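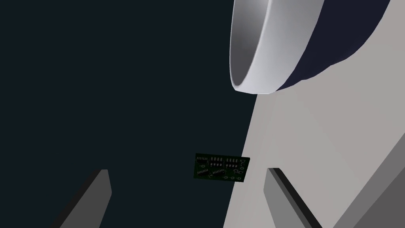 Spent the weekend reading the Varkum pitch on "teach once, run forever" and I have some grumbles. Thread.

The claim: an operator drives the arm by remote for an afternoon, the software watches, and on Monday you've got a robot that handles circuit boards. No programmer needed. Lovely. Who was the operator?

Because I've sat in that chair. Forty demos of picking up one little green board and my neck was gone. My first ten were rubbish. My last ten were rubbish too, in a different way, as I'd got bored and started cutting the corner on the approach.

The robot learns all of that, by the way. It learns your boredom. Iolo Llewellyn trained one at the Pescombe site that paused before every grasp, and it took us ages to work out the pause was him checking his grip on the controller.

Then there's the simulator crowd. Do it all in sim, they say, you can't break anything. True! You also can't feel anything. I've closed a pair of grippers on a simulated board and had no idea whether I was holding it or crushing it.

Real boards flex. Real boards have a burr on one edge from when they were snapped off the panel. I've yet to see a sim demo set with a burr in it. If you have one, send it to me, I'd like to be wrong.

Morfudd Jarman's reply when I moaned about this at work: "So randomize the friction." Fine, we did. We got a policy that was mediocre at every friction. Progress, I suppose.

The number that bugs me most is 1,000. Everybody quotes 1,000 demos as if it's a unit of quality. A thousand by how many people? Over how many shifts? With the failed ones binned or left in? The Varkum page doesn't say and neither did the rep.

We asked Mernach the same thing in August. To their credit they sent the logs. Over 2 thirds of the set came from one left-handed bloke. Good operator, very tidy. Their arm now comes at everything from the left, including things that are up against a wall on the left.

I'm not against any of this. Guiding an arm through a job by hand is still the quickest way I know to find out what the job is. I'd do it before writing any code. I just wouldn't sack the person who writes the code.

Anyway, if you're getting a demo at Sutherland next week, ask to drive it yourself. Then ask them to move the board a few centimetres and run it again. Tell me what their faces do.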